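Vinyl plant visit: Skasard pressing works

4 min read

24 Oct 2022

Back from Skasard, still got the noise in my ears. Writing this up fast before I forget which machine was which.

Quick background for anyone who missed the last newsletter. The Arkier reissue (first album, out of print for ages, silly prices online) is being pressed at Skasard, and they let a few of us from the fan club in for their open day. Two tours, morning and afternoon. I got the morning. Cold parking lot, bad coffee, free earplugs.

Started in the cutting room. Small, quiet, carpet on the walls. They cut to lacquer here, one side at a time, straight through, no stopping. If something goes wrong at minute 19 the whole side is scrapped. The engineer had side B of the Arkier record on the bench and played us the first track off a reference disc. Bass is way up from the CD. Drums sound like drums. People got a bit emotional, me included.

Then plating. Silver spray, nickel bath, long wait. Smells like a swimming pool with a battery in it. Didn't follow all the chemistry — father, mother, stamper, in that order I think. Somebody asked how many records you get from one stamper and the answer was "depends how fussy you are," and the room laughed, but I'd have liked a number.

The press hall next, through packing and a long corridor.

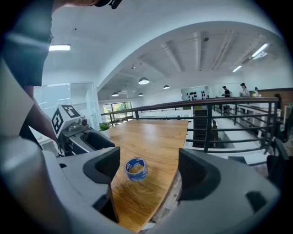
Blue and white packing tape on the table.

The hall is LOUD. 7 presses, all Higuchi, all older than most of the bands they press. Puck of warm vinyl goes in between the labels, the press shuts, steam, then cooling water, out it comes with a ragged edge that gets trimmed off. The trimmings go back in a bin for regrind, though not for the Arkier job, which is all new vinyl. I asked twice.

Watched a run of black test pressings come off press 2. They let us hold one (by the edges, they were very clear about the edges). Heavier than I expected. Center labels looked great, proper deep red like the original and not the washed out pink from the bootleg.

Numbers, for those who keep emailing: the black edition is 802 copies, the clear one is 409. That's it, no repress planned. Clear one has the bonus 7 inch with the two demos. Shipping is meant to be December but the guide pulled a face when someone said "before the holidays," so make of that what you will.

After that a listening room, which was the best bit for me. Avov speakers, huge ugly things, and a deck that probably cost more than my car. They check one disc out of every batch in there, start to finish, somebody sits with headphones and a notepad and writes down every tick. What a job. I'd be asleep by side two. They played us a jazz thing and a metal thing back to back, to show how differently they get cut. The metal side was shorter and louder, the jazz one had much more room between the grooves. Makes sense once you hear it.
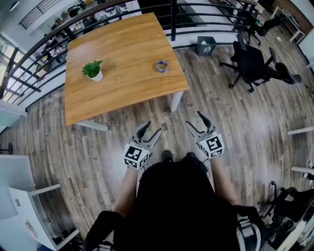
Arkier Fan Club — Visits and Events Team

Q&A was short, we were running over. Best I can remember:

Sleeves are printed elsewhere and come in flat. Gatefold is confirmed. Lyrics sheet is confirmed too, with the mistake in the last verse fixed finally.

Yes they've heard about the off-center copies of the live album. No that wasnt them, different plant. They were quite firm on this.

Color vinyl versus black: they say no real difference if the material is good. Half the group did not beleive it. Argument went on all the way to the bus stop.

Factory shop is tiny and cash only. I got a misprint (label on the wrong side, plays fine) and a tote bag. The slipmats were gone by the time we got there so if you're on the next tour, go to the shop FIRST.

Practical stuff. Wear closed shoes, they turn people away in sandals. Floor is slippery near the presses. No filming in the cutting room. Bus from the station stops right outside the gate but only once an hour, and we missed it, so bring a coat.

Next open day isn't announced. Will post it on the events page when it is. Test pressing giveaway details to follow, please stop asking me, I only have the one email adress.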